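# Keeping the bin-picking cell happy: my workshop tips

*Last tidied up 7/21/18*

I look after one robot cell in our workshop at Brerkudell, and over the years I've filled most of a notebook with little things that save me grief. A few people have asked for them, so here goes. Most of it is cables, clamps and cleaning – not glamorous, but that's where my hours go!

## Cables first, always

Before I power anything up I walk the cables from the base to the gripper with my hand. Not my eyes, my hand. You feel a nick or a flat spot long before you see it, especially on braided sleeve (which hides everything).

The loop at the wrist is the part I fuss over most. It has to be long enough that the last joint can turn all the way through your program, and short enough that it doesn't flop down and catch the rim of the bin. I jog the wrist slowly to both ends of its travel, stop, and look at the loop each time. If it goes tight, I let some out from the strap higher up on the arm. Don't pull it through from the gripper end, you'll only be tugging on connectors.

Zip ties: snug, never cranked. You want to be able to slide the bundle a little with your fingers. I used to pull them as tight as I could and wondered why jackets split. Trim the tails flush if you have the good cutters handy, because a sharp stub will get your knuckles sooner or later. I'm as guilty as anyone of leaving them long.

I keep a sheet of paper taped inside the cabinet door with the cable lengths on it, and when I swap one I write the new length next to the old one. Took me years to start doing that.

## Air lines

Push-in fittings are wonderful until they aren't. Cut the hose square with a proper hose cutter (side cutters squash it into an oval and then it hisses at you forever), push until it stops, then push again. Give it a tug. For leaks I use dish soap and water on a small paintbrush. Go easy near the electrical side, obviously, and wipe it off after.

My hoses come from Bouvier on a roll and I cut a spare set whenever I open a new one. They hang on a nail with masking tape labels. When a line goes, I want to be back up before my coffee gets cold.

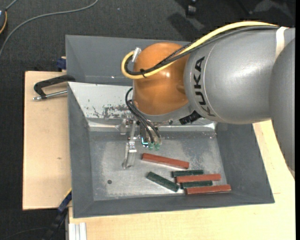

*The KUKA over the front bin, gripper empty, six blocks to go at.*

## Clamp the bin down like you mean it

If the bin moves even a hair, every taught position is off and you'll spend an hour blaming the camera or the calibration. Ask me how I know. I clamp mine and I put a pencil line on the wood along the edge, so one glance tells me if it has crept.

- Check the clamps before the first run and again at lunch. Vibration walks them loose.
- Run the arm through its path at low speed after moving a clamp. A handle sticking up where it wasn't yesterday is an easy thing to hit.
- Sheet metal bins flex. Clamp near a corner if you can, the middle of a wall just bends.
- If you swap in a different bin, even "the same" one, re-teach the floor height. Mine came from one batch and differed by 4 mm. Yes, really.

## Scuffs in the bin

A bare metal floor gets scratched up, and I don't worry about it much. What I do watch for is a fresh gouge, which usually means a fingertip is reaching too low. Raise the approach a touch and test again with a sheet of cardboard on the floor. When the cardboard comes out without a dent, take it away and run for real.

Shiny spots are another matter if you use a vision system. The lamp over my bench used to bounce straight off the metal and the software saw parts that weren't there. I moved the lamp sideways and hung a bit of baking parchment in front of it (well clear of the bulb!) and most of the ghosts went away. A Breneo diffuser panel does the same job and looks a lot less like a school project.

## Fingers and fingertips

Wipe them with a rag and a little rubbing alcohol. Then check both tips against a small steel ruler, with the air off and the arm locked out. A bent tip that's meant to be bent is fine, but keep a paper tracing of the right shape so you can lay the finger on it and compare. My tracing is on the back of an old Kuvbridge packing slip and it's the most useful piece of paper in the shop.

Finger screws get a dab of medium threadlocker and a line of paint marker across the head. If the line's broken, the screw has turned.

## What I write down

I log every dropped or missed pick in a cheap notebook. Last August I did 768 picks on test blocks over one long stretch and had 9 misses, nearly all of them with blocks lying tight side by side. Without the notebook I'd have sworn it was the corners. Now when I change something I run the side-by-side case first.

Spare fuses go in the drawer marked 127, by the way. I keep forgetting, so now it's written down here too.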